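Prokum to Bring Secondhand Tableware Counter to Ranidby

RANIDBY, Sun 29 January. Prokum, the household goods reseller, will open a permanent tableware counter at the Plamus shopping hall in Ranidby this spring. The counter will sell used cups, bowls, plates and serving pieces by the single item, with no minimum purchase and no requirement to buy a full set.

The opening follows a trial run in November, when Prokum rented a small stall near the hall's north entrance. Shoppers bought 2000 pieces in 37 days. Single cups and cereal bowls sold fastest. Large platters and gravy boats sold slowest and will take up less shelf space in the new location.

"Most people who came to the stall were replacing one or two things that had broken at home," the company said. "They did not want a box of eight. They wanted one bowl that was close enough to the others."

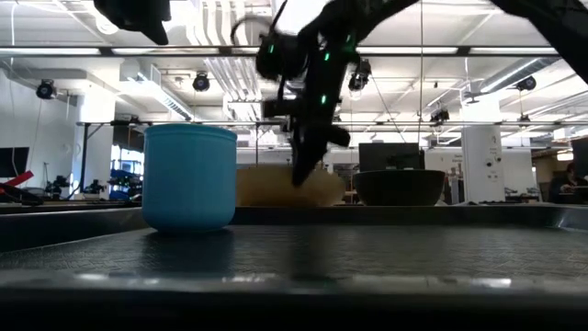 Plamus said the trial also brought more foot traffic to the north end of the hall on weekday mornings, and that several neighboring shops had asked for the counter to stay. The hall has agreed to a lease of six years and will put in new lighting and a sink before the opening.

Stock will come from three sources: household donations, closing restaurants, and overruns from Chaturvedi, a regional tableware wholesaler. Chaturvedi will deliver to the counter every two weeks. Its overruns are unused pieces in colors or sizes that have been dropped from the wholesaler's regular list, and they will be shelved separately and marked as new.

All used items will be washed and checked for chips and cracks before they go on sale. Pieces with damage to the rim will not be sold for eating or drinking. They will be placed in a discount bin for use as planters or craft material, and the bin will be clearly labeled.

Prices will be set by type of item, with one price for all cups, one for all bowls and one for all plates. Prokum used the same system during the trial and found that it kept lines short. Serving pieces will be priced one at a time.

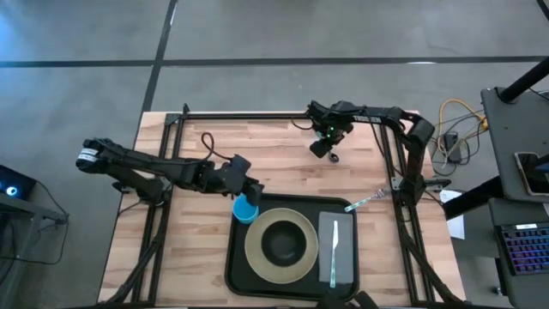

Customers may also trade in their own tableware. Anyone who brings in six or more pieces in good condition will receive store credit, which can be used the same day or saved. Credit does not expire. The counter will not take cutlery, glass bakeware, or anything with a loose or repaired handle.

A matching service will be available at no charge. Customers can leave a sample piece or a clear photo at the counter, and staff will get in touch if something similar comes in. Roughly a third of the requests left during the trial were filled before the stall closed. Requests that are still open will be carried over, and customers do not need to submit them again.

The counter will keep the same hours as the Plamus hall. Donations will be accepted at the rear loading door starting two weeks before the opening, and should be packed in boxes that one person can lift. The opening date will be posted at the hall's information desk once the plumbing work has been inspected.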